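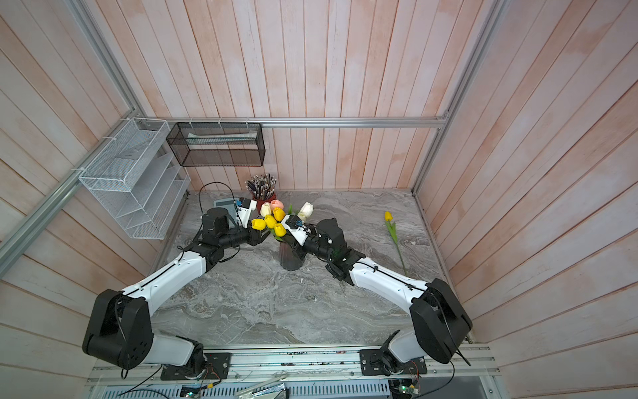
The two-arm cell at Waminik with the tulip arrangement task set up. One stem is still on the table at right.

Fewer Demonstrations, Better Chosen

Mar 29, 2023

A tulip stem is a poor object for a robot. It is long, light and off balance, with most of the mass at one end and leaves that catch on whatever is next to them. An artificial one is a little more forgiving, and it doesn't wilt between trials. It still has to go through the mouth of a vase that already holds other stems, at an angle those stems will allow.

Igor Szczepańska has spent most of the past year on that problem at Waminik, a small research lab that works on two-arm manipulation. The flowers are one of several tasks in a study of how training data should be collected. The result is narrow, but it bears on a cost every group in the field has to pay: the hours a person spends steering a robot by hand so that a learned policy has something to copy.

The usual recipe is simple to state. An operator teleoperates the arms through a task many times. Camera images and joint positions are recorded together. A neural network is then trained to predict the next short stretch of arm motion from the current images and joint readings. If the policy is unreliable, the operator goes back and records more.

The Waminik group looked at that last step. Recording more usually means recording more of the same, from the same starting layouts, by an operator who has become smooth and fast. The additional episodes look a lot like the earlier ones. The policy sees the easy middle of the task over and over and very little of the places where it fails.

Szczepańska's method, which the group calls branch recording, changes where new demonstrations begin. A first policy is trained on a small base set of complete episodes. It is then run on the real arms, and a second model estimates at each moment how much a set of independently trained copies of the policy disagree about what to do next. When the disagreement stays above a threshold, the arms stop and hold position. The operator takes over from that exact pose, records a short segment that brings the task back to a state the policy handles well, and hands control back.

The idea of correcting a policy while it runs is well established. The change here is in what gets kept. Earlier schemes tend to add every correction to the training set at equal weight. Branch recording groups the segments by the state they started from and caps the number kept from each group. A failure that happens constantly cannot crowd out one that happens rarely.

"With the stems, the common failure is the leaf catching on the rim," Szczepańska says. "You get that one all day. If you keep all of it, you train a policy that is very good at freeing leaves and has forgotten how to pick up."

The base set for the flower task was 60 full episodes. The branch procedure added 313 short segments. A comparison policy was trained on full episodes only, with the operator time matched to the minute, including the time spent waiting for the branch policy to stall. That last point matters. Studies of this kind sometimes count only the time the operator is moving the arms, which flatters any method that involves watching.

On stem insertion, the branch-trained policy completed the task in clearly more trials than the comparison policy, and the gap was widest when other stems were already in the vase. On a first stem into an empty vase, the two policies could not be told apart. The group reads this as the expected pattern. An empty vase leaves few ways to go wrong, so there is little for the targeted segments to teach.

The second arm turned out to be where much of the difference came from. In the full-episode data, the operator generally used one gripper to carry the stem and kept the other near the vase mouth, moving it only slightly. The policy learned to park it there. In the branch data, the segments often began with the stem stuck, and the operator used the second gripper to push neighboring stems aside. The retrained policy does this before contact in some trials, a behavior that appears in few of the original episodes.

Two grippers working that close together above a vase bring their own trouble. The group runs a separate collision check that can veto any commanded motion, and it is conservative. In early tests it stopped the arms so often that the disagreement model was mostly detecting the aftermath of vetoes. Those runs were thrown out, and the check was moved to a lower level of the controller, where it slows the arms before it halts them.

The study has limits, and the group's report lists them at some length. All of the flower trials used artificial tulips of similar build. The vase was never swapped for a lighter one, which would tip under loads the current one tolerates. The disagreement threshold was tuned by hand for each task. A threshold set too low produces a stream of interruptions that wears out the operator, and one set too high lets the policy drive the stem into the table before anyone steps in.

Shih-chieh Yen, who runs the manipulation program at Ovura and was not part of the work, has tried the method on a cable routing task. Her team saw an improvement, though a smaller one. She points to the reset problem. With cables, the state at the moment of the stall is hard to describe, so grouping the segments is unreliable and the cap does less.

"The grouping is the contribution, and it is also the fragile part," Yen says. "It works when you can say what kind of stuck you are. For deformable things, that is most of the research question."

Szczepańska agrees on the diagnosis. The current grouping uses a compressed version of the camera images along with the joint positions, and it separates stalls well when they differ in where the arms are. It does worse when the arms are in the same place and only the contact is different. A stem resting on the rim and a stem wedged between two others can look nearly identical from a fixed camera. Force estimates from the motor currents are the next thing the group plans to add, with results due in November.

There is also the question of how the procedure behaves with more than one operator. Two people took part in the flower work, and their corrections were not alike. One tended to back the stem all the way out and start again. The other worked it free in place. Mixed together, the two styles gave the policy contradictory targets from similar states, and the disagreement estimate rose as training went on. For the reported runs, the segments were split by operator and only one set was used. The mixed data has been kept, and a version of the policy that takes the operator as an extra input is being trained on it now.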